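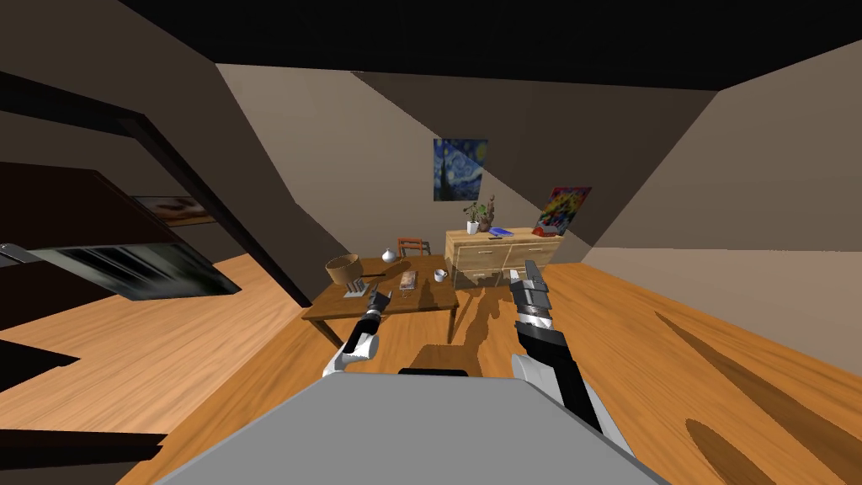 Sorting the tin, part one

Posted in: Coins & Notes, Pottering

So I have finally started on the biscuit tin. If you've been reading this blog for a while you'll know the one I mean, because I've been promising to go through it since I first moved my collection out of carrier bags and into proper albums. It came from a house clearance in Kirkton and I paid more for it than I should have, mainly because I could hear it rattle when the chap picked it up.

Most of it is exactly what you'd expect. Pre-decimal pennies, lots of them, worn so smooth that Britannia is just a sort of lump with a stick. A fair few threepenny bits (the twelve-sided brass ones, which I love and will never have enough of). Holiday change from France and Spain, a Dutch guilder or two, and one button. I tipped the lot on to an old towel so nothing would roll off, and then had a cup of tea before touching any of it, which I do recommend.

My way of sorting is very simple. Country first, then denomination, then date. I used to try and do all three at once and ended up with little piles everywhere and no idea what any of them were. Now I don't even look at a date until everything is grouped, or I get distracted and end up reading about Edward VII for an hour. I got distracted anyway, but it was only half an hour.

The surprise was the tokens. I wasn't looking for them at all! There were 28 mixed in with the pennies, all brass or something close to it, and 21 of those are from the same place: the Sallness Co-operative Society. They're the sort of thing people left out on the step for the milk or the bread, paid for in advance at the shop. Mine say HALF LOAF or 1 PINT, with the name of the society round the edge and a beaded border. A couple have a hole punched near the top, quite roughly, and I'd love to know whether that was done by the shop or by somebody who wanted to hang them on a nail.

I've never collected tokens. I always thought of them as the thing you flick past in the dealer's tray on the way to the silver. But there is something very nice about a piece of metal that was only ever good for one loaf in one town. Sallness isn't big now and I can't imagine it was ever huge, so how many of these did they need? I've written to the local history society to ask if they've got any of the old minute books. No reply yet, but it's January and I expect they've got better things to do.

The remaining tokens are a mixed bunch. Several are for amusement machines and say nothing except NO CASH VALUE, and one is from a tram company at Stodgate, with a small bite out of the rim. It's a thin little thing and it's had a hard life. I like it best of the lot.

Now, cleaning. I know, I know. Don't write in. I haven't polished anything and I'm not going to, but some of the pennies had a sticky brown film on them that I think was old toffee, and they were gluing themselves to their neighbours. Those had a soak in distilled water, then a pat with a soft cloth - no rubbing - and a night on kitchen paper. The tokens I've left completely alone apart from blowing the fluff off.

For storage I've ordered a box of 100 card flips, the kind with the little clear window that you staple shut. I've had the Kamolrat ones before and got on with them fine, though do squash the staples flat with pliers afterwards or they scratch whatever's next door. The tokens are all different sizes, so I've gone for the larger window and I'll just have to put up with the small ones sliding about a bit. The tram one might get a capsule to itself. It deserves it.

What I haven't decided is how to list them. My catalogue is a spreadsheet with columns for monarch, mint and grade, and a bread token hasn't got any of those. I've started a new tab with issuer, town, wording, size and whether there's a hole. If anyone who does this properly has a better set of headings, please tell me before I've typed the whole lot in, as I'm a slow typist and I won't want to do it again.

Foreign coins next time. I've had a peek and there's a fat little bag of Portuguese ones at the bottom that I haven't even untied.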